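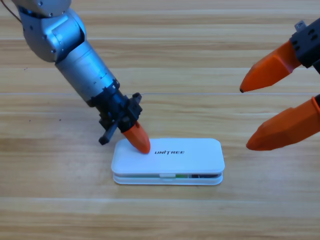
Every household has a shelf of cases and boxes that once held something, and every household is sure the something is coming back. Mine was the top of the hall closet, and it held up well until I tried to add one more. If yours is in the same condition, clear a table and bring everything to it, one case at a time, set down square so you can get a good look at the lid. A white one with rounded corners and UNITREE in small dark letters is a fair specimen of the problem: handsome, easy to stack, and labeled with a name where you would like to find a list of contents. Manufacturers print who made it. You need to know what's in it.

You'll want an afternoon, a damp cloth, a dry cloth, a roll of paper tape, a pencil, and a bag for the things you are about to be brave about. I used Rimik paper tape because it peels off without taking a souvenir. Masking tape works too, for a year or so, and then it becomes part of the case.

Step 1. Open it

Open the case before you form an opinion of it. I've moved empty cases through two apartments, carefully, right side up. Shaking doesn't count as opening. A good foam insert will keep anything quiet.

Step 2. Decide what it is now

What it used to be is on the lid. What it is now goes in one of these:

Home: the thing lives in it, and goes back in when you've finished with it.
Travel: the thing lives elsewhere but needs the case when it leaves the house.
Vacant: the thing is gone, dead, or sitting in a drawer with no intention of moving.

"Might be worth more with the original box" is not on the list. If you truly plan to sell, write the month on the tape. If March comes around again and you haven't sold it, the case is Vacant and so is the plan.

Step 3. Clean it

Crumbs first, tipped out over the sink. Then the damp cloth on the outside, working from the lid down, and the dry cloth right behind it. White lids show every thumb that ever touched them, so do those last with the clean side of the cloth. Go easy over printed lettering. I once rubbed half a name off a lid and spent the next year owning a product by somebody called "ISTIER" (it was a Tistier, and a perfectly nice flashlight).

Leave the case open until the inside is dry. Overnight, if you used more water than you're admitting to.

Step 4. Label the end as well as the lid

Lids are wonderful for reading until you put another case on top. Run a strip of tape along the short end, the one that will face out, and write the contents in pencil. Use the word you would shout across the house. "Charger, old camera" is good. "Misc. tech" is how we got here.

Don't cover the maker's name. You'll want it the day you need a spare part.

Step 5. Stack by footprint

Biggest on the bottom, long sides running the same way, labeled ends out. Rounded corners leave small gaps where neighbors meet, and things will fall into them, so keep loose adapters off that shelf entirely. Stop when the stack reaches your elbow. Mine once went higher, and I found out which case was for the drill.

Step 6. Deal with the vacant ones

A sturdy vacant case is good for sewing supplies, paint brushes, first aid, or the batteries you've been keeping in a soup bowl. Give it a job today. If you can't think of one by supper, it goes in the bag.

I started with 13 and put 5 back on the shelf. The Dumlao waffle iron box fought hardest.

Comments

Dzintra Kivi: Pencil on tape, yes. I used permanent marker straight on the lid and now have a case that says CHRISTMAS CLIPS and holds bike tools.

Idris Hopkin: What about the little bags of silica gel? I have a jar of them.

Dzintra Kivi: Idris, one per case, lid shut, and keep the jar away from the kids.

Idris Hopkin: The jar had a case too. I kept it.

Contact the Skurkham Shelf | Copyright the author, please ask before reprinting | Back to top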